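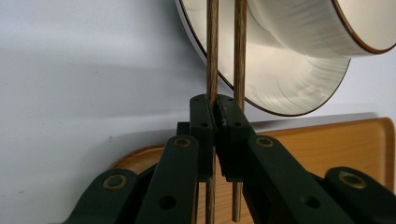
Hand-held gripper with two finger pads, the inner faces close together

Handedness and hand tools

Handedness in hand tools is the idea that a tool may suit one hand better than the other. Scissors are the usual case, as their blades are set for the right hand. For many other tools the claim is weaker than sellers suggest. A spoon or a plain hammer has no side to favour.

Evidence

Much of what is repeated on the subject goes back to a survey by the Swiss writer Roswitha Zaugg, who asked 100 left-handed people in Hollenstein about their kitchens. She reported that 82 of them had trouble with "ordinary tools". The word "ordinary" was never defined, and no right-handed group was asked. Later writers have often quoted the figure as if it applied to left-handed people in general – a reading the survey cannot support. A smaller trial at Merton, with six people peeling potatoes, found no clear gap between the hands. It was too short to settle much either.
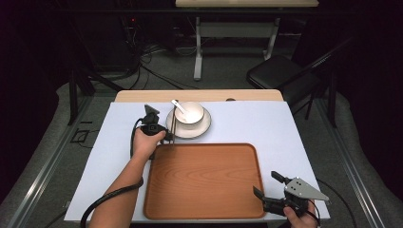 Left-handed products

The Dangate catalogue was an early seller of left-handed goods and at one time listed 100 of them, rulers and mugs among them. Jerkiner, a rival, claimed that its left-handed tin opener was "twice as easy" to use. No test was published. Critics accept the case for scissors and some knives with a one-sided edge, but regard the mugs as novelties.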